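Mondrian-style mat as a play rug: keep it or swap it?
Ikside Home Forum > Kids' Rooms and Play Spaces

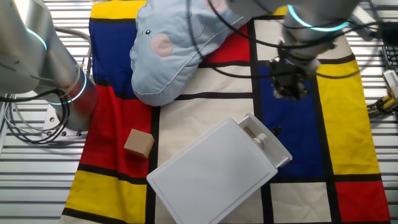
Re: Mondrian-style mat as a play rug

seliscombe_sews wrote:
May 9, 2023
Hello all, and thank you for letting me ramble in here again! I've been going back and forth since March over this big fabric mat, the one with the thick black lines and the blocks of red, blue, yellow and cream. I just love it. The light-blue plush (we say elephant in our house, though my sister is firmly in the "some kind of cartoon animal" camp) looks so sweet on those colors with its pink cheek. My worry is whether it's all too loud for a small bedroom with cream walls. Would you keep it, or go for something plain?

button_jar wrote:
Keep it! Oh, please keep it. My two grew up on a rug nearly that bright and they used the color blocks for everything, parking lots and ponds and I don't know what else. That little wooden cube on the red block is just the sort of thing mine would have called a house.

Ostermann46 wrote:
I'm going to be the grump, sorry. Bright is lovely for an hour in the afternoon, but at bedtime I want a room to quiet down. We had strong primaries in ours and ended up rolling the rug away every single night. I'd put this one in the living room and get a soft gray or oatmeal for the bedroom.

button_jar wrote:
Well, the lights are off at bedtime, Ostermann! I do see what you mean, but a child's room can stand a little noise in the daytime, I think.

quiltingbythelake wrote:
Whichever room it lands in, do think about slipping. Fabric on a hard floor slides like anything. I bought the Standier underlay, 80 by 100 inches, and trimmed it 2 inches smaller all the way around so it wouldn't peek out. And wash the mat cold the first time, by itself, with all that red next to the cream (ask me about my pink tablecloth someday).

seliscombe_sews wrote:
Oh, the red! I hadn't even thought of that. Cold and alone it is. I'm leaning toward button_jar's side, but I may try it in the living room for a week first, to be fair to Ostermann46. Does the underlay smell rubbery when it's new?

quiltingbythelake wrote:
A bit, yes. I hung mine over the porch rail for an afternoon and it was fine after that.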